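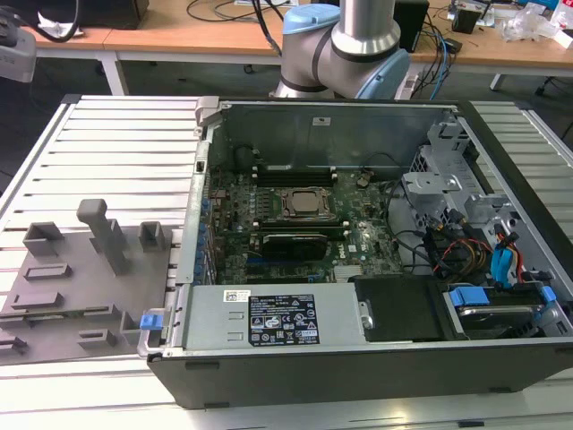
Início > Fórum > Livros > Ficção contemporânea > Entrar

Categoria: Leituras em curso e opiniões

16 de novembro de 2020, por planano_leitora

Tópico: "A Casa de Verside", de Trevor Inskip -- vale a pena continuar?

planano_leitora
Boa tarde a todos. O português não é a minha língua materna, por isso peço desculpa se alguma frase ficar estranha. Estou a ler o romance "A Casa de Verside" e parei no capítulo 22. A história é a de duas irmãs que voltam à aldeia depois da morte do pai e encontram as cartas que ele escreveu a uma mulher chamada Horrocks. O começo agradou-me muito, mas agora as cartas ocupam quase todas as páginas e eu perdi o interesse pelas irmãs. Alguém já terminou? O ritmo muda depois?

wiro
Terminei em abril. O ritmo muda, sim, mas só na última parte. Para mim as cartas são o melhor do livro. A quarta, a do barco, li duas vezes seguidas.

mlopes_estante
Discordo do wiro. As cartas têm todas a mesma voz, que é a voz do autor. Um homem que passou a vida a reparar redes não escreve parágrafos de uma página sobre a luz. Dei 4 em 10 e já fui simpática.

wiro
Um pescador não pode escrever bem? Está explicado no capítulo da escola, o professor emprestava-lhe livros.

mlopes_estante
Pode escrever bem, claro. Só não acredito que escreva igual ao narrador. Compara a primeira carta com a abertura do romance e diz-me onde está a diferença.

planano_leitora
Obrigada aos dois. Fui comparar, como a mlopes sugeriu, e encontrei a mesma imagem do sal nas janelas nos dois textos. Mas pode ser intencional -- a filha mais velha é quem narra, e ela leu as cartas antes de começar a contar. Neste caso seria ela que imita o pai. Estou a pensar bem?

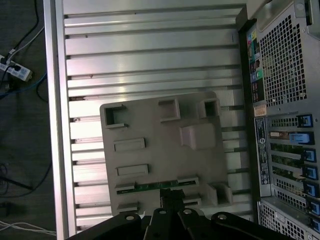

Placa de plástico cinzento-claro sobre a mesa de alumínio.

wiro
Nunca tinha visto por esse lado, mas faz sentido. Ela diz logo no início que aprendeu a falar "com a boca do pai".

tinta_seca
Entro só para avisar que há duas edições. Na de bolso falta a nota final, onde se percebe quem guardou as cartas. Eu li no leitor digital e o fim fica na posição 3628, se ajudar alguém.

mlopes_estante
A nota final é precisamente o que eu tirava. Explica demais.

planano_leitora
A minha é a de bolso, então não tenho a nota. Por favor não contem quem guardou as cartas! Decidi continuar mais 5 capítulos e depois volto aqui com a minha opinião.

tinta_seca
Fica descansada. Se quiseres, mando-te por mensagem o título do conto que ele publicou antes, com a mesma aldeia. É curto e lê-se bem sem conhecer o romance.

planano_leitora
Quero, sim, muito obrigada. Os contos são mais fáceis para mim, leio-os com o dicionário ao lado.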